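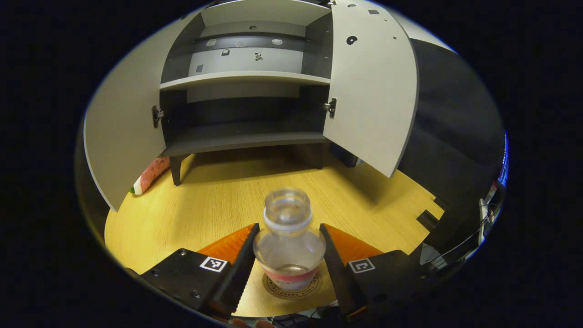

**Figure 3.** The Skudo hand-held gripper at a small clear bottle, with the open cabinet behind. The two square markers sit on the gripper housing.

### 4.2 The Skudo kit in use

The second kit under review was the Skudo, sold by Zallwood as a complete set for recording manipulation demonstrations by hand. The sales sheet promises that a new user will be collecting data "within one coffee." Our new user, Évan Besnard, drinks his coffee slowly, and the promise held.

We recorded 82 demonstrations of the bottle task over two sessions. Of these, 49 passed the vendor's own quality filter on the first try. The filter rejects a recording when either marker is lost for too long, and it reports this with the single word "Unsuitable," a verdict we came to take personally. After Annunziata Farina read the appendix of the manual and changed one default, the same filter accepted another 38 from a fresh batch of the same size, so we can't claim that reading the appendix helps.

The fingers deserve a kinder word. Their inner edges are ridged, and our operators rated the grip on small clear bottles (Figure 3) above that of the Brunet kit, which costs more and comes in a nicer case. Clear plastic remains hard on any method that relies on depth, and the Skudo software handles the matter by leaving depth out of its export – a clean solution, if a drastic one.

Two complaints recur in the operator notes. The first is wrist fatigue, reported by everyone except Besnard, who climbs. The second is the export tool, which numbers its files from zero in one menu and from one in the next. We lost an afternoon to this and have written to Zallwood, who replied that both menus are correct.

Scores for all kits, including the Clunden, are given in Section 5.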